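How to Fold a Long Shirt or Robe on a Bed

A long shirt, nightshirt or light robe is hard to fold on a dresser top. A bed or mattress gives you room to lay the whole thing out. The method below takes 3 minutes the first time and less once you know it. It works for thin and medium fabrics. Thick terry robes are better hung up.

Before you start

Clear the middle of the bed and pull the sheet straight. Small wrinkles in the sheet do not matter. Check the pockets and close every second button, starting at the collar. If there is a belt, take it out and set it aside.

Step 1. Find the shoulders

Pick the garment up out of the laundry pile and look for the collar. Hold it by the upper edge and let the rest hang. Most twists come out at this point. If the hem is caught in a sleeve, free it now.

Step 2. Spread it out

Lower the hem onto the bed first and then bring the shoulders down. Pull the sleeves out to the sides. Piping and seams are a good guide: when the seam lies straight, the cloth under it usually does too. 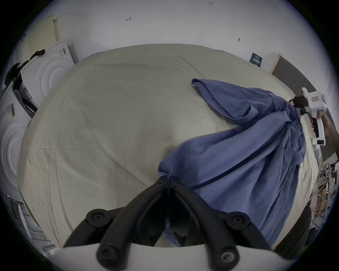
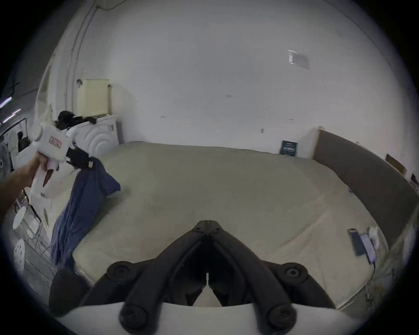

Blue cloth at the bed, in loose folds.

Step 3. Smooth it

Turn the garment face down. Run your palms from the center out to the side seams, then from the collar to the hem. Unfold any cuff that has doubled back.

Step 4. Fold the sides

Fold one side in toward the center, a hand's width from the collar. Lay the sleeve straight down along the back. Do the same on the other side. You should have a long strip of even width.

Step 5. Fold up from the hem

Bring the hem up by a third, then fold again to the collar. For a shallow drawer, make three smaller folds instead. Turn the bundle over and tuck the collar flat.

If the fabric is slippery, put the belt around the finished bundle and tie it loosely. Store robes on the bottom of the stack and shirts on top.

Hedvika Machala
Updated 10/12/2020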